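Temwood Neighbors Help Board
Home and Household > Laundry and Fabric Care

How do I wash a hat without ruining it?

Posted by dishpan_hands

I own more hats than a person with one head can justify, and most of them have reached the stage where the inside band is a different color from the outside. I have put this off since May. My method so far has been to buy another hat.

The collection includes regular baseball caps (mostly dark), a couple of fabric visors, and one wool thing I got from the gift shop in Azar that cost more than my shoes. I tried a cap in the washing machine once, years ago, and it came out with a brim like a potato chip. My sister-in-law swears by the top rack of the dishwasher. My sister-in-law also dries her sneakers in the oven, so I'd like a second opinion.

What I want to know: can any of these go in a machine, what do I use on the sweat stains, and how do I get them dry in the right shape? I have a bottle of Lellness wool wash under the sink and the usual powder. I'm not buying a special cage.

2 replies, sorted by most helpful

Posted by brim_and_bear_it

Hand wash all of it. I know that isn't what you were hoping for, but you'll spend less time on it than you spent writing your post.

First, figure out what the brim is made of. Newer caps nearly always have plastic in there and don't mind water. Older ones may have cardboard, and cardboard minds very much. Flick it with a fingernail. Plastic sounds sharp, cardboard gives you a dull thud. If you get the thud, keep the brim out of the water and clean only the cloth with a damp rag.

Sort by color before you fill anything. Navy and black caps can bleed the first few times, and they'll happily share with whatever is in the sink next to them.
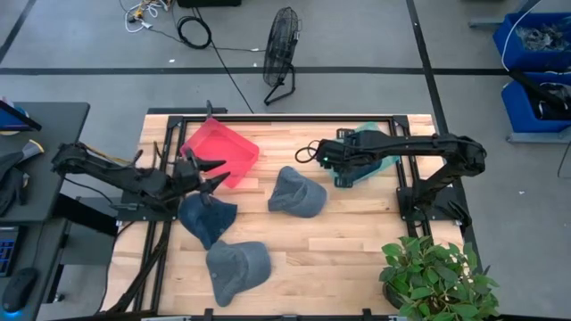

Washing the caps

Fill the sink with cool water and a small squirt of mild liquid detergent. Skip the powder, it sits in the stitching and you'll be brushing it out for a week. Work a little detergent straight into the sweatband with an old toothbrush and let it sit while you do something else. Then put the whole cap under for 50 minutes, swish it now and then, and try not to look too closely at the color of the water. Rinse until it stops foaming. Don't wring it. Press it in a towel.

If the band still looks bad, make a paste of baking soda and water, leave it on for a bit, and rinse again. No bleach. Bleach and sweat stains get along in a way that turns everything yellow.

Washing the visors

Visors are easier because there's less of them. If yours are the soft toweling sort, they can take a good squeeze, but go light with the brush or you'll pull up the loops and end up with a visor that looks like it lost a fight with a cat.

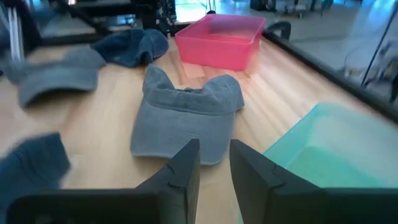 Closures are worth a look too. If there's a hook-and-loop strap at the back, fasten it before it goes in the water, or it will grab every loop of fabric it can reach and hang on. Elastic ones should be dried away from heat, unless you want them to fit a melon.

Drying is where most people wreck a hat. Stuff the crown of each cap with a dry hand towel, or set it over an upside-down bowl, and shape the brim with your fingers while it's damp. Visors can dry flat on a rack. Keep them off the radiator and away from the dryer. I do mine Sunday after lunch and leave them alone overnight.

The wool one: cold water, a capful of the wool wash, in and out fast. If the label says dry clean only, believe the label. I didn't, and I now own a very nice hat for a grapefruit.

Posted by GutterGuy

Dishwasher works fine. Been doing it for years. Top rack, no heat dry, half the normal detergent. I've lost 3 hats but they weren't good hats.

Or get some Flendent foam at the hardware store in Temwood, spray it on the band, wipe it off. Doesn't get it clean exactly but it smells like a lemon did something.

Reply from dishpan_hands

Did the fingernail test. Everything thunked except 2 caps, so I guess I'm a person who owns antique hats now. Those two are soaking. The water is the color of tea and I've decided not to have any feelings about it.

Reply from brim_and_bear_it

Change the water and go again. It gets lighter eventually. For the thunkers, stick to the rag and the toothbrush, and tell your sister-in-law to stay out of the kitchen.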